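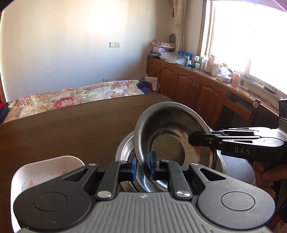
Why would anyone teach a robot arm to pick up mixing bowls?

Bowls are a cheap, unbreakable way to find out how badly your robot handles thin curved edges, and most kitchens already have a few.

That was the first thing I asked Yareli Contreras and more or less the first thing she told me, before I'd even gotten my jacket off. She lives in Gildale, she fixes commercial ovens for a living, and in the evenings she's building an arm called Solta. I'd heard about it from people at the shared workshop across town, where she used to work on it, and I pictured a garage full of stuff. It's a bedroom! The table is right up against the bed, there's a flowery cover on the bed, and the cabinet by the window is piled with the kind of things everyone piles on cabinets.

"I moved it home in November," she said. "The workshop was great for cutting metal. It was terrible for doing the same thing over and over for hours, which is what I do now. People want to talk to you. Also they want the table."

I wanted to talk to her too, so I kept quiet for a minute and watched. She does her practice runs with hand-held grippers, one in each hand when she's working alone, and a friend takes one when she can get a friend. You squeeze, the black arms swing in, the pads meet. The idea is that if a person can do a job holding the same sort of jaws the robot is going to have, with no fingertips allowed, then the robot at least has a chance. If a person can't, you change the job or you change the jaws.

"I skipped that the first time," she said. "I built the whole arm, I was so proud of it, and then I wrote the motions sitting in a chair with a coffee. Close here, lift there. It couldn't pick up a bowl. And I thought, okay, the motors are weak. So I bought bigger motors. Still couldn't pick up a bowl – but now it threw them."

The bigger motors came from Besson, and they cost her $900, which she says she still thinks about in the shower. They're in a box now. The original ones went back in, along with the old Grirnell controller board, and she has no plans to touch either of them until the gripping is sorted out.

So what's hard about it? I honestly figured you grab the rim and go. She handed me a gripper and let me find out, and I'd like to report that I did well. I got one pad on the inside and one on the outside, I squeezed, I lifted, and the bowl swung around on the pads like a gate and emptied itself (it was empty already, thank goodness). Yareli laughed and told me to get lower on the wall, away from the rolled edge.

"Everybody goes for the rim," she said. "The rim is a nice thick roll and your pads sit on top of it, so you're only touching along a line. Go down a little past it and you've got flat-ish metal on both sides. Then tilt your wrist before you lift. You have to tilt first."

I tried it her way and it was better. It still wobbled if I moved fast. What she's working on right now is the two-gripper version, where the first one tips the bowl up and the second one comes in from the side to steady it, and then you pass it over or set it down.

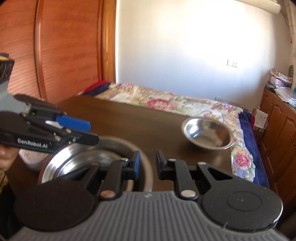
The passing over is where she loses most of them. Whoever lets go first has to let go straight back, along the line of the jaws, and most people (me included) open up and lift away at the same time. That drags on the metal and the other gripper gets yanked. A person feels the tug and forgives it. Solta doesn't feel anything yet.

"I can put a sensor on it later," she said. "I want to see how far I get with just good habits. If the motion is clean you don't need to feel much. That's my theory. Ask me again in a year and I might have sensors all over the place."

Stacked bowls are worse. When one sits inside another there's hardly any gap at the rim, and you can't get a pad into it without shoving the whole pile. Her trick is to press down on the near side with the outer pad so the far side of the top bowl comes up a bit. It works with some bowls and not with others, and she's gotten picky about which ones she buys. She actually takes a little piece of foam to the store with her and pokes it between the rims. I asked if anyone had ever said something about that. "One lady asked if I was a health inspector," she said. "I said kind of."

We got onto the reflections next, and I could tell this was the sore subject. Shiny steel shows you the whole room, bent, and her camera software kept deciding the window was part of the bowl. She closed the curtain and then it was too dark and the table, dark brown wood, went to mush. She tried dusting the bowls with flour. I asked how that went and she just looked at the bed cover.

For now she has given up on the software finding the rim by itself. She picks the spot by hand on the screen and the arm goes there, and she's okay with that. She keeps a notebook with every attempt in it, and her goal is 1,000 decent ones before she lets Solta try the full pickup again. When I visited she'd just started the section for handovers, and the last good streak written down in it was 9.

"Then the dog barked," she said. She doesn't have a dog. It's the one upstairs.

I asked what I'd want to know if I were starting at home myself, and she had plenty. Clear more table than you think you need. Put your bowls out in different places every time, or you'll get very good at exactly one place. Wipe the pads, a bit of cooking oil on them ruins a whole evening. And stop when your hand gets tired – she says the last attempts before bed are always junk and she used to keep them anyway, and then spent a weekend going back through and crossing them out.

Solta itself was under a towel in the hallway when I was there, so I only got to see an elbow. It's a very nice elbow, bent sheet metal with the corners filed round, and she made it at the workshop before she moved out. She's going back there next month to borrow the brake and bend a new forearm, a shorter one, so the whole thing can reach the near side of the table without folding up on itself.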